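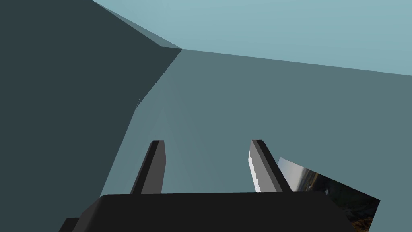
Cold brew has completely won me over this winter, of all seasons, and I want to talk about grind size because I think I've been getting it wrong for ages! I always went for a medium grind, same as my morning pot, and left it in the fridge overnight. Drinkable, a bit muddy. On Saturday I opened the grinder right up, a proper gap like the one between those two grey fingers, and what came through looked more like gravel than coffee. Steeped it for 20 hours. Oh, it was lovely. Sweet, almost like cocoa, and it ran through the paper so much faster than usual (normally I stand there for ages waiting for the drips). Has anyone else gone this coarse? And do you change the time as well?
Myrto Nikolaidis, 19th January

Yes, coarse all the way. But 20 hours is far too long for me, I get a woody taste after 12. What beans was it? I find the dark ones give up everything they've got early on and then just sulk.
Achilleas Koutsoukos
Posts: 3675

It's the Okell medium roast, from the shop in Bevport. I haven't tried a dark one yet this way. No woodiness at all that I could taste, but I do take mine with milk, so maybe that's hiding it?
Myrto Nikolaidis

Milk hides everything! Try a sip of it black before you pour the milk in and see if you still like it. I'm not saying you're wrong, I just think the long steep is doing less than you believe and the grind is doing the lot.
Achilleas Koutsoukos

Can't agree with that, sorry. I did two jars side by side last week, same coarse grind, same water, one left for 12 hours and one for 20, and the short one was thin. Really thin, like tea. Mine were in the fridge though. If Achilleas leaves his out on the worktop that would explain a lot, as it brews quicker when it's warmer.
Eirini Kourkoulas

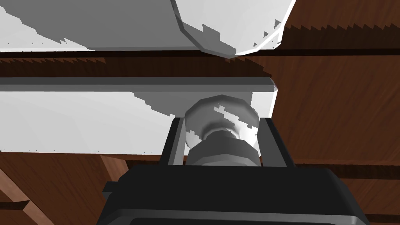 Marina Spanos wrote that the water matters more than any of this, and that she'd never had a decent jar until she stopped using tap water straight from the kitchen and ran it through a filter jug first. She uses a finer grind than any of us and is quite happy with it.

Worktop, guilty as charged. Right, I'll put a jar in the fridge tonight and leave it the full 20 for once. I still expect wood.
Achilleas Koutsoukos

Ooh, please report back! I've got the water jug out as well now, so that's the next jar sorted. Marina, do you strain yours through paper or cloth? With a finer grind I'd have thought paper would clog.
Myrto Nikolaidis

Metal sieve first, then paper. Takes a while but it comes out clear as anything.
Marina Spanos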